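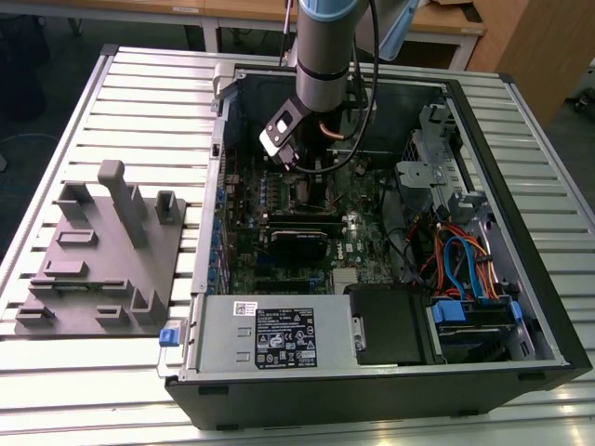 Tello is a method for teaching robot arms to take apart old desktop computers, worked out by Leidy Palomino and Bahman Rezaei at the Stekatberg workshop and first shown to visitors one March. It belongs to the family of methods known as imitation learning, in which a person guides the arm through a job many times over and a program learns to carry on from there. What sets it apart is the attention it pays to the moment before contact, when a gripper hovers over a motherboard with the side panel off and has to choose a way down past the cooler, the graphics card and whatever bundle of colored cables happens to be running toward the drives. Palomino called this moment "the pause," and the name has stuck fondly in most later writing on the subject.

Background

Earlier disassembly programs, among them the well-liked Urkar, followed a fixed list of positions for each model of computer. They did lovely work on cases they knew and poor work on nearly everything else, and a single cable tucked the wrong way could bring the whole business to a halt.

Method

The training set holds 800 guided runs, gathered over one long winter. Each run is split at the pause, so that the approach and the grasp are learned by two separate networks (Rezaei had argued for one, and kept a version of it going for quite a while). If the approach network is unsure of itself, the arm backs up a little and looks again, up to 3 times, before it asks a person for help.

Results

In the main trial, on machines left out of training, Tello finished 481 removals without help, covering memory sticks, drives and cables. Drives held by plastic clips went best of all, while cable plugs with stiff latches remained the weak spot, and the authors wrote about them at generous length.

See also

Grunar (gripper control software)
Urkar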